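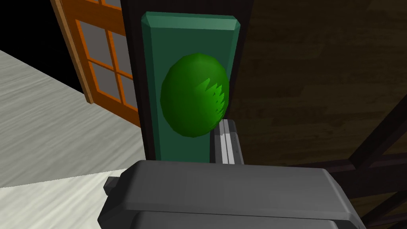 The green door, the gray finger, and the knob that ate my December.

My sister thinks I teach robots to fold laundry. I've told her a dozen times that I open doors for a living, and only the pretend kind, and she nods and then asks when I'm sending one over to do her towels.

So let me tell you about the green door.

I work nights at Dralis, on the second floor over a place that sells tile. The big plan (there's a poster of it by the coffee machine) is a machine called Whitelaw that will come to your house and do the chores. Dishes, beds, cat litter, the works! But you can't do dishes if you can't get into the kitchen, so before Whitelaw gets to touch a plate it has to learn knobs, and before it touches a knob made of brass it has to get through mine, which are made of math.

I'd built it a whole little apartment. Okay, a corner of one. There's a wooden door with orange rails and gray glass, and a pale floor, and dark planks on the far wall that I spent way too long on, and then past a certain point there's just black, where I got tired. And in the middle, the green door with the fat green knob. I made it green so I'd always know which one we were fighting with.

The job that Wednesday was 2000 tries before morning. Grab, turn, pull. I had a sandwich and a blanket.

By ten o'clock it had opened the thing 93 times, and I was thrilled, because the night before it had been zero. You have to understand what a failure looks like. The finger comes up under the knob, very gentle, very sure of itself, and then it slides off and pets the door. Over and over. It's like watching somebody's grandfather look for a light switch in a hotel room. I'd catch myself leaning in my chair to help it.

A little after midnight it stopped.

It hadn't crashed. The clock was still running and the numbers were still ticking along. Whitelaw had just come up under the knob, a hair to the right, and stayed there. Try 146 of the new batch, finger up, no squeeze. I checked the log and the log said fine. I checked the motors, which aren't real, and they were fine too.

I should've restarted it. Grodel, the company with the money, wanted their number by eight, and every minute it stood there was a minute of no doors. What I did was eat the rest of the sandwich and look at it.

I got to thinking about what was behind that door. I'd never built anything. Why would I? The test ends when it swings open 30 degrees, and then the whole world blinks and it's shut again. It had opened that door all those times and never once gone through. I don't think it minded. I don't think it's a thing that minds. But I minded, a little, at one in the morning with mustard on my sleeve.

So I made a room. Nothing fancy, I was tired! I gave it a sink, a window over the sink, one plate on the counter. I moved the finish line to the other side of the doorway and hit go.

The finger slid off and petted the door.

It slid off the next time too, and the time after that, and somewhere in there I fell asleep with my cheek on the Rerkitz manual. When I woke up the window over the tile shop had gone gray and the door on my screen was standing open, and there was nothing in front of it.

I turned the view around and went in to look for the plate.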